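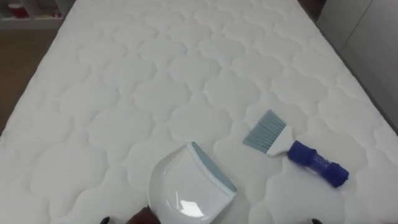
Page last changed: 23 May 2022

Kumiko Amano and the long road to a swept mattress

By Ebony Tawhiri for Cultden

Kumiko Amano makes tea the way my grandmother did, pot warmed first, lid on, no poking at it, and we were well into the second cup before either of us mentioned robots. I had gone to see her with a question readers keep sending in, in one form or another: when is a machine going to do my housework? She laughed when I read it out. "They ask me that at weddings," she said. "I used to give a date. I've stopped giving a date."

Amano is 63 and came to household machines by a roundabout route, having spent most of her working life in hotels, the last stretch of it as a head housekeeper with more rooms to worry about than she cares to remember. Nodik took her on in February to tell its engineers what a clean room is. That is very nearly the job description, she says, and it has turned out to be a bigger subject than anyone in the building expected, herself included.

The chore they are stuck on at present is a small one. A mattress, a dustpan and a hand brush, and two robot hands to use them with. Sweep the crumbs and the fluff off the top, get them into the pan, take the pan away without spilling it. I said it sounded like something you would give a child to do on a rainy afternoon.

"You would, and the child would do it badly, and it would still be better than what we had when I started," she said. "Think about what you do. You press the lip of the pan down so there's no gap under it. On a hard floor that's easy, the floor pushes back. A mattress gives. It's quilted, so it's all hills and valleys, and the crumbs go and live in the valleys. Then you bring the brush across, and if you're too gentle it skips over the top of them, and if you're too hard you flick them on to the carpet. I've done it thousands of times and I couldn't have told you any of that. My hands knew it. I had to go home and sweep my own bed very slowly and write it down."

She still has the notebook, and she let me leaf through it. There are little drawings of wrists.

What surprised her most was how much of the trouble comes before any sweeping is done. A brush lying on a bed has to be picked up, and picked up the right way round, and then held so that it doesn't twist when the bristles meet something. "You and I shuffle a thing about in our fingers till it's comfortable. You'll be doing it with that teaspoon now." (I was.) "The machine takes hold and then, mostly, it's got what it's got. If it's a poor grip it carries on with a poor grip, very politely, and makes a mess."

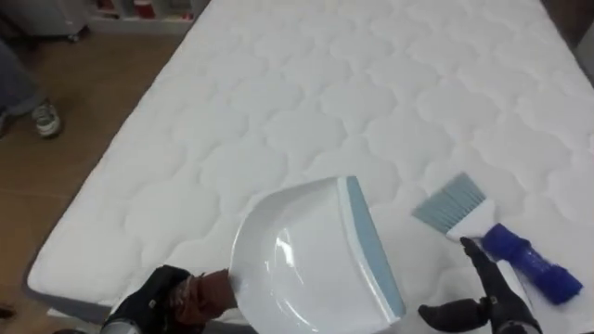 I asked her how often it goes well. She was careful here, and said she would only speak for the runs she had sat through herself, which by now come to more than 2,000. On a good morning, she told me, 45 tries in a row might give her six that she would have passed in a hotel. "The engineers would pass a lot more. We have words about that. To them, if most of it is in the pan, it's a success. To me, if there's a crumb left where somebody's going to sleep, you haven't done the bed."

She has a soft spot for the shop-floor side of things, too, and thinks it will get there sooner. Zovance, which runs furniture showrooms, has asked about a machine to tidy display beds after closing, and she can see the sense in it - the same beds in the same places every night, the lights on, no dog, no duvet to fight with first. "A shop stays where you put it. A home doesn't. My sister's bedroom has a different floor every day, depending on what she's dropped on it."

Her colleagues have a rival project, named Kingi, which does nothing but fold towels, and there is a certain amount of teasing across the corridor. Amano has been to watch it. The folding is lovely, she says, and very slow, and she had to sit on her hands.

Would she have one at home? She thought about it for so long that I poured the last of the tea. "For lifting, yes, today, if it could lift. Turning a mattress is what finished my shoulder. For sweeping, no, not yet. I'd only stand behind it and go over the bed again afterwards - and I'd rather do it once."

As for the readers and their question, she wouldn't be drawn on a year. She did say that she no longer thinks it silly to ask, which she had done before she took the job, and that in the meantime you should always sweep from the pillow end down. People start at the foot, apparently. It drives her up the wall.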